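About Griler

Our kitchen, our burgers, our way of working

Griler is a small company that prepares burgers for offices, schools and meetings. We started in a rented kitchen in Grunlow with one griddle and two refrigerators. Today we are 16 people and we work from our own kitchen on Condulley Street, but the menu is still short, and we want to keep it short.

A burger is a simple food. For this reason, every part of it must be good, also the parts which the customer does not think about. We spend much time on the bread and on the vegetables, and in this page we would like to explain how we do it.

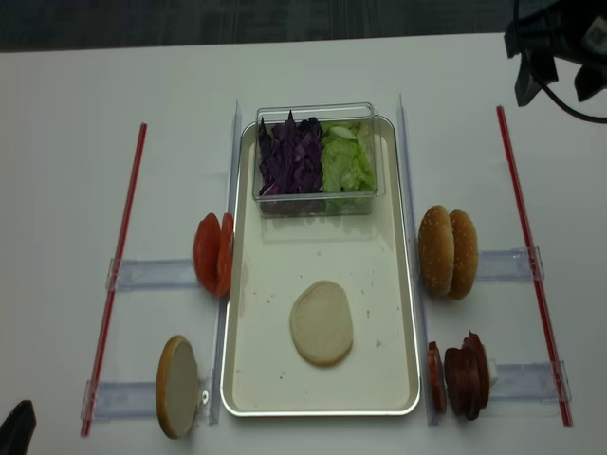

The vegetables are for us as important as the meat. Many places use only lettuce, and it is fine, but after some minutes under a warm patty it becomes soft. Purple cabbage stays firm for longer and gives a little sweetness, so we decided to offer the two together. We chop them separately and keep them side by side in one clear container, cabbage on the left and lettuce on the right, at the far end of the tray. The bottom half of the bun lies nearer, with the cut side up. In this order the hand learns quickly where to go, and new colleagues do not need to ask.

Our bread comes from Olivares, a family bakery which we know from our first year. The buns arrive before 9 in the morning and we cut them only when the order is confirmed. We tried to buy bread already cut — it was cheaper, but it was dry at the edges, and our customers noticed it.

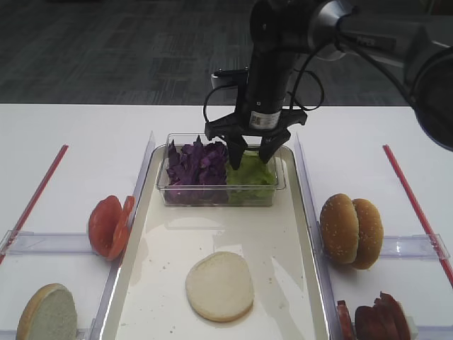 What we prepare

Our standard burger has a beef patty, tomato, lettuce, purple cabbage and our own sauce. We have also a bean patty, made in our kitchen, for the same price. You can order from 10 burgers. The largest order we accept for one day is 400, and for this quantity we ask you to write to us early, especially in December.

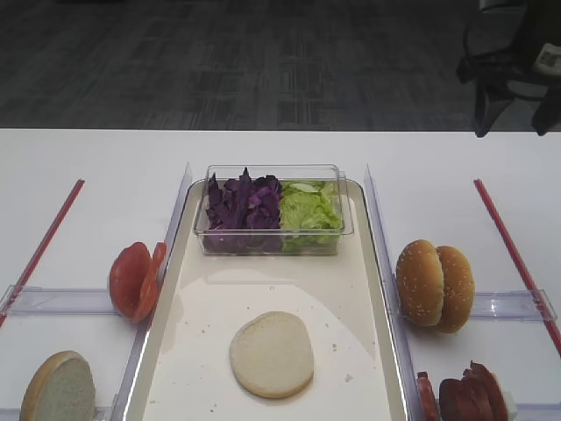
If somebody in your group cannot eat one of the ingredients, please tell us when you order. We can leave out the sauce, the tomato or the cabbage without extra cost, and we will write it on the box. We do not have gluten-free bread at this moment. We are speaking with Olivares about it — when there is news, we will put it on this page.

Visit us

The kitchen is open for visitors in the afternoon, after the lunch orders have left. Please send us a short message before you come.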